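The Case for Dropping a Show

My friend Fatima Ibrahim has finished all 27 episodes of Flosel, and she'd like you to know it gets good. I asked when. She said episode six, then thought about it and said the second half of episode six.

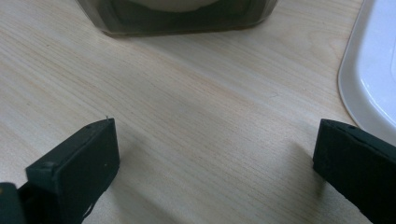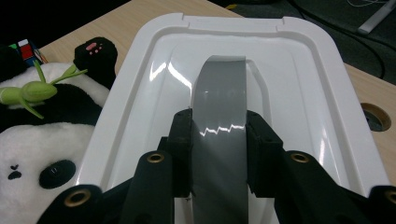 Wood grain first, then gray duct tape on a white lid.

I gave it three. In those three, a boy named Didine looked out of a train window while a cello played. I like cellos. I also like it when the train gets somewhere.

Anime fans treat quitting like a character flaw. The Flosel thread on my usual forum has 3970 replies, and a good share of them tell some poor soul to "push through," as if this were physical therapy. Push through to what? The reward for finishing a slow show seems to be permission to recommend it.

So I've dropped Flosel, and I'm dropping Sirmont next, pretty backgrounds and all. Fatima says I'll miss the beach episode. I've seen a beach.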